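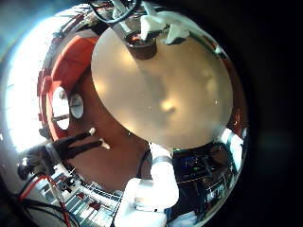 November, late, tea gone cold

Daly is on my phone! The real one, the build that goes out to everybody, and I've spent the whole evening poking at it when I should have been packing for Jana's. I've been waiting for this update since the spring and I'm going to write down everything before I get used to it and forget what was new.

First, the home page scrolls sideways now. I was sure I'd hate it. I had my old grid exactly how I liked it, four across, mail in the corner, and when it came up as one long ribbon I said something rude out loud. Then I flicked it and it went past like a deck of cards and stopped right on the calendar. I must have done that twenty times. So smooth!

The update took 45 minutes to download on our line and then the phone restarted 3 times, and the last one sat on a black screen long enough that I went and found the old phone in the drawer, just in case. All fine. Every contact came across, even the ones with no name that I keep meaning to sort out.

Battery was at 87 percent after supper and I've hammered it since, maps and music and the flashlight, and it's still well over half. The old version would have been begging for the charger. (I know, I know, first night. I'll check again after a normal day.)

Best thing by a mile is the notes app. You can search inside notes now, and it found the paint color for the hall, which I'd typed in ages ago under the title "Gerkov" for reasons I can't remember. I've got close to 2000 notes in there, mostly shopping and half sentences. I read old ones for an hour. There's one that only says "ask about the gate."

Not so good: Previne won't open. It shows its little logo and drops me back to the ribbon. That's where all my bus times live, so tomorrow morning could be interesting. I wrote to the people who make it and got an automatic reply. The keyboard also keeps turning Wuvville into "Waffle," and I type Wuvville a lot, seeing as I live here. I've taught it the word twice. It learned it for one message and went back to Waffle.

Jana Ostermann called at nine to ask if she should update hers. I said yes yes yes, then remembered Previne and said maybe wait until I've been on the bus. She's already started it, she couldn't help herself. She wants me to show her the ribbon when I get there.

Still to try: the new camera button, sharing a list, changing that awful ring tone. Bag not packed. Charger is by the bread bin, don't forget it.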